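From: Lerato Ndlovu
To: tukero-users
Subject: Re: [tukero-users] grasp planner ignoring min width

Michalis Drakos wrote:
> Are you still on the old config? The width limit moved
> into the planner block in February. Anything left in the
> gripper block gets dropped with no warning.

Yep, that was it. Moved it, planner picks it up now. Thanks.

Next problem though — segmentation on the clear cups. Depth goes right through the wall so cup and markers come back as one blob, and the grasp center lands wherever teh blob's middle is. Fingers go down in between the markers.

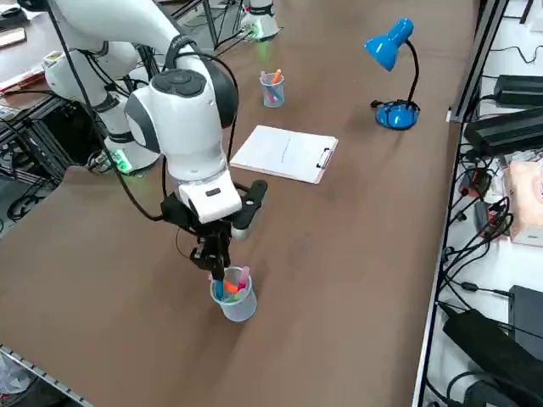
Second cup further back is the same stuff, same merged mask. Log from 63 plans: 11 had the target marker split out properly, rest merged. Tried raising the cluster threshold to 9, no real change.

Is there a per-object mask input I can feed the planner directly? Saw Comfort's branch on Birnstead but it wont build here — two missing headers. Can send the config if usefull.

Lerato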